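# About Plerine

Plerine takes desktop computers apart and puts most of them back together. The ones that go back together are sold to schools, dental offices, libraries and people who write to us at two in the morning asking whether a tower will fit under a particular desk. (Measure the desk. Please.)

We're in Ustberg, on the second floor, above a store that sells bathroom faucets. The freight elevator is shared. If you're dropping off more than a carload, come on a Tuesday, when the faucets don't. 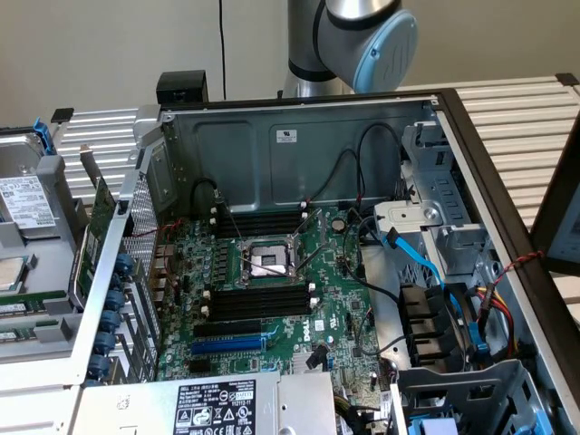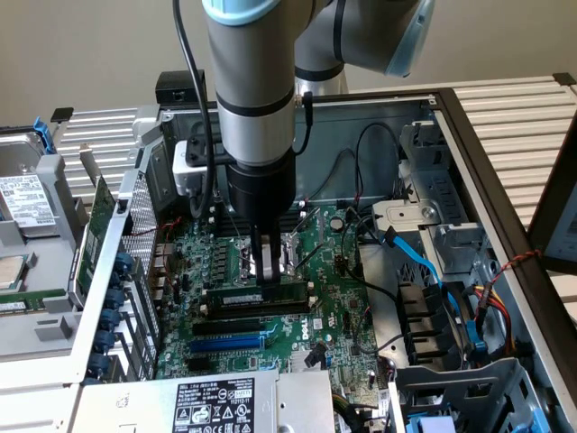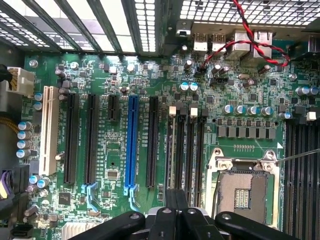 Hedvika Michalík objects to the word "refurbished," on the grounds that it makes people think of sofas. She wanted this page to say "used computers, checked." We compromised by putting "refurbished" on the sign and "used computers, checked" on every invoice, and she has been gracious about it in the sense that she brings it up only when we print new signs.

## What we do all day

A tower comes in. It gets a number and a spot on the shelf, and then somebody lays it on its side and takes the panel off. Most of the job is in there: memory, processor, drive, power supply, and the cables that a previous owner's nephew rerouted with great confidence.

Memory comes out first. We test it one stick at a time in a bench machine, overnight if the queue allows, and anything that throws a single error goes in the scrap bin. A single error sounds harsh until you've spent an afternoon on the phone with a school secretary whose spreadsheet crashes only on the last day of the month.

Then the processor. The lever goes up, the chip comes out, the old thermal paste gets cleaned off and the socket gets looked at under a lamp. Bent pins are the most common reason a board doesn't leave here as a board. We straighten them if it's one or two. Past that we're kidding ourselves, and we have the parts shelf to prove it.

Drives are wiped or shredded, your choice, and you get a certificate with the serial number on it either way. We don't look at what's on them. We have been asked at parties, and the answer remains dull.

Coin-cell batteries get replaced as a matter of course. They cost next to nothing, and a dead one makes a perfectly good computer believe it is a morning many years ago, which upsets everybody's email.

Dust is its own department. We've had towers from bakeries, from a pet groomer, and from a woodworking classroom where the power supply had more or less become furniture. Bakery dust is the worst. It sets.

## What we're fond of

Plain office towers. We know that nobody falls in love with one across a room. But the cases open without a fight, the drive caddies slide out, and the expansion slots are where you'd expect. Somebody in a design department once thought about the person who would have to fix the thing, and we'd like to shake that somebody's hand.

We're less fond of all-in-ones, where the screen is glued to the rest of the computer for reasons of elegance. We'll take them. We sigh while we do it.

Laptops we don't handle at all. There's a perfectly good laptop place across the river and we send them people every week. They've never sent us any back, but we're sure it's on their list.

## The numbers we get asked for

Last year 3,107 machines came through the door and 1,538 went out again as working computers. People look at the gap and frown. The rest became parts, and the parts are inside the 1,538. A tower with a cracked board can have a fine power supply, two good sticks of memory and a fan that will outlive all of us.

We have 4 benches. Every winter we discuss a fifth, and every winter we measure the floor again and it's the same floor.

The parts shelf holds 2,000 labeled bins, and we're proud of the labels. Before the labels there was a system called "ask Chou," which worked beautifully until Chou went on vacation.

## How we started

Hedvika and Chou worked in the same insurance office, keeping the computers alive. When the office replaced every desktop in the building over one long weekend, the old ones were stacked by the loading dock with a sign saying FREE. By Monday the sign was gone and so were the computers, and Hedvika's garage was no longer a place you could put a car.

Most of that first batch went to an after-school club that had been teaching typing on two keyboards and a cardboard drawing of a third. Word got around. The garage filled up a second time, this time with other people's computers and a certain amount of marital discussion, and the space above the faucets came up for rent in December.

The name doesn't mean anything. We had a list of forty and Plerine was the one that nobody hated.

## Gameo

Gameo is our inventory program. Chou wrote it over a couple of months and named it when it was still supposed to be a game. It tracks every machine from the elevator to the invoice, including which tower each salvaged part came out of and which one it went into. If you bought a computer from us, write in with the number on the sticker and we'll tell you where its memory used to live. More people want to know this than we'd guessed.

It also prints the labels. It prints them slightly crooked. We've been meaning to look into that.

## Buying from us

Everything we sell has a one-year warranty on parts and labor. If it breaks, bring it back, or mail it, in which case use more padding than you think is reasonable. Please don't mail us a tower in the bag a different tower came in.

Keyboards and mice are included if we have clean ones. We won't sell you a keyboard we wouldn't use, and this rules out a startling share of the world's keyboards.

Schools and libraries get a discount. Ask for it, or Hedvika will apply it anyway and then scold you for not asking.

## Giving us things

We take desktop towers in any condition, loose memory, processors, drives, power supplies and cables. We'd like fewer cables. We take them regardless, the way other people take in cats.

No printers. We mean this kindly, but we mean it. There's a sign by the elevator, and another beside it pointing at the first one, and last month someone left a printer under both.

Drop-off is open from nine to four. Ring the upper bell. The lower bell is faucets.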